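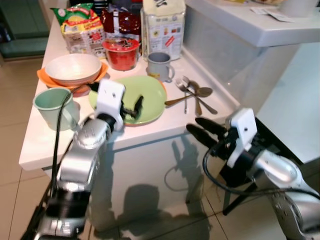
Clearing the counter

13th April

The kitchen counter is the one surface in this apartment that never stays clear. It is between the front door and the stove, so everything that comes in gets set down there, and everything that comes out of the dish rack waits there too. I spent part of today sorting it out.

I started with the dishes. I don't own a matching set and have stopped trying to. The light green plate was the first one I bought after moving here, from Aguirre, the secondhand place near the bus station. The orange plate and the smaller orange dish came later, on the same day, and the white bowl usually ends up stacked on top of them. The stack works all right in the cupboard as long as the bowl is last.

Mugs are a different problem. The mint green one and the gray enamel one both get used every day, so putting them away is mostly a waste of time. I have given them a spot at the front left corner, next to each other, and that is where they will live. The enamel one is for soup at lunch. I bought it in September for a camping trip at Priltovari that got rained out after one night, and it has been a kitchen mug ever since.

Forks and spoons go in the drawer. I had been leaving a few out on the counter between meals, and they slide all over each other and get pushed behind things. The drawer has a divider with four slots and I only use three of them, so there was no excuse.

Then the packages. These were lined up along the back, which is fine until you need the one behind the other one. Anything open goes on the shelf over the stove now. Anything sealed goes in the translucent bin. Cartons are too tall for the bin with the lid on, so they stay at the back for the time being. I looked at a taller bin at Lidero but it was two inches too wide for the space.

The red container with the dark lid I have not decided about. It seals well, and it is too big for leftovers for one person. Rice, maybe.

Next weekend I want to do the cupboard under the sink – that one will need gloves.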